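Speaker notes: Do we believe the dishwasher numbers?
November 2025 | By the Tremuson Household Costs desk
Print | E-mail this page
14 shares | 3 comments

Start with the claim. Every appliance leaflet says a machine beats washing by hand. Ask who in the room has read where that figure comes from. Pause. Expect few hands.

The Valtmont leaflet says a family saves 422 dollars over the life of the machine. Read the small print aloud, slowly. It assumes a full load every time, and a hand washer who leaves the tap running from the first fork to the last. I don't know anyone who washes up like that. Maybe you do.

Then the Greenwood survey. 700 homes, all of them recent buyers of a dishwasher. Ask the room what people say about something they have just paid for.

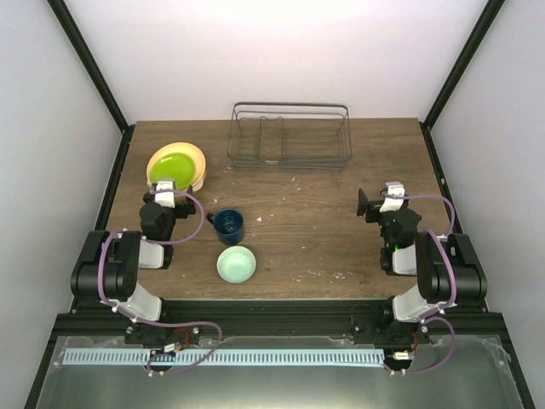
Small households are where the sums get shaky. Two plates and a mug do not fill a machine. Either you wait three days and put up with the smell, or you run it half empty and the savings go – the leaflet has no column for that.

Divska diary study: 40 homes, kept through October. Better, but still people writing down their own habits. Say so before somebody else does.

Don't claim hand washing wins. We haven't shown that either. A sink filled twice with hot water can cost plenty.

If asked about the 2000 washes in the Valtmont warranty: that is a limit on the cover and says nothing on how long the pump lasts.

Leave ten minutes for questions. Skip the tablet slide if we're running over.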